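Okay friends, several of you asked how the breathing month went, so I'm going to put it all in one place instead of answering in bits. Get a cup of something, I do go on.

1/ Some background for the new folks. I've practiced yoga on and off since my kids were small, mostly the stretchy, sweaty kind, and I always treated the breathing part as the bit you sit through before the good stuff. Then in the spring I stopped sleeping well, and my friend Nga Mạch talked me into her pranayama course at the Pristholm studio. Tuesday evenings, all through June.

2/ I nearly didn't sign up! I pictured a room full of people who could sit in lotus for an hour while I wiggled around on my sore hip. There was a man in jeans in the front row and a lady who brought her own kitchen chair, so I felt right at home by the end of the first evening.

3/ Week one was only noticing. Lie on your back, knees up, one hand on the belly and one on the chest, and see which hand moves first. Mine was the chest, every single time. Nga told us not to fix it yet, just watch it for a week. I found that very hard. I'm a fixer.

4/ She gave us a little notebook each and asked us to write one line a day about it. My first few lines are all complaints. "Bored." "Dog barked." "Fell asleep, does that count?" (She said it counts.)

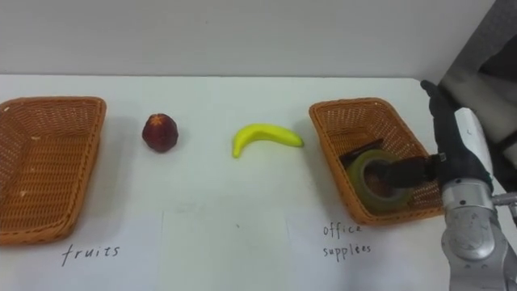

5/ Week two we made the exhale longer. In for four, out for six, through the nose if your nose will let you. I got lightheaded the first night from pushing too hard, and Nga came over and whispered that I should take smaller breaths, as if I were trying to fog a window very politely. I've thought about that window every night since.

6/ A few of you wanted to know about equipment. I used a folded blanket and a bolster, and that's it. The bolster is a Dosico, the firm one, and I put it lengthwise under my spine with the blanket under my head. If you don't have a bolster, two bath towels rolled up together work very nicely and I did it that way for the whole first week.

7/ Week three was alternate nostril breathing, and oh my goodness, I could not keep track of my fingers. Thumb closes the right side, ring finger closes the left, in, switch, out, in, switch, out. I kept closing both and sitting there like a goldfish. Darren Hollis on the mat next to me had the same trouble and we got the giggles so badly we had to look at opposite walls.

8/ It did click, though, somewhere in the second half of that class. The trick for me was resting my elbow on a cushion so my shoulder wasn't creeping up to my ear. After that I could stop thinking about the arm and just follow the air — cool going in, warm coming out.

9/ I tried the Plivar app for the days between classes. It's a plain timer with a soft bell, and you can set the in and out counts separately. I liked it fine, but I ended up counting in my head again by the last week. The bell made me feel like I was late for something.

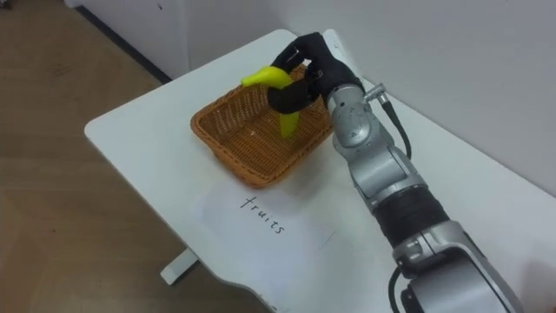

10/ Week four we learned the humming one, bhramari. You close your lips, keep your teeth a tiny bit apart, and hum on the way out like a sleepy bee. I was sure I would hate it and it's the one I've kept! The whole room humming at slightly different pitches was one of the loveliest sounds I've heard in ages, and I got a bit teary and didn't mind.

11/ So, am I sleeping? Better. I'm not going to tell you it's a miracle, and I still have nights where I'm up at three thinking about the gutters. But I have something to do at three now, and most times I drift off before I finish ten rounds. I also snap at people less in the car, according to my husband, who was very careful about how he said so.

12/ Please do check with your doctor first if you have blood pressure trouble or lung trouble or you're pregnant, especially before anything with breath holding. Nga asked all of us before the first class and left the holds out completely for two people, who had just as nice a time as the rest of us.

13/ She's running it again in the fall if enough people ask, same studio, same evening. I'll be there with my blanket and my elbow cushion. If you come, take the spot by the radiator, it's the best one, and say hello to me — I'm the one humming off key.

More from this author
My hip and pigeon pose, a long story
Restorative class at Triệu: what to bring
Chair yoga with my mother
Which blanket fold for which pose
Legs up the wall, ten minutes before bed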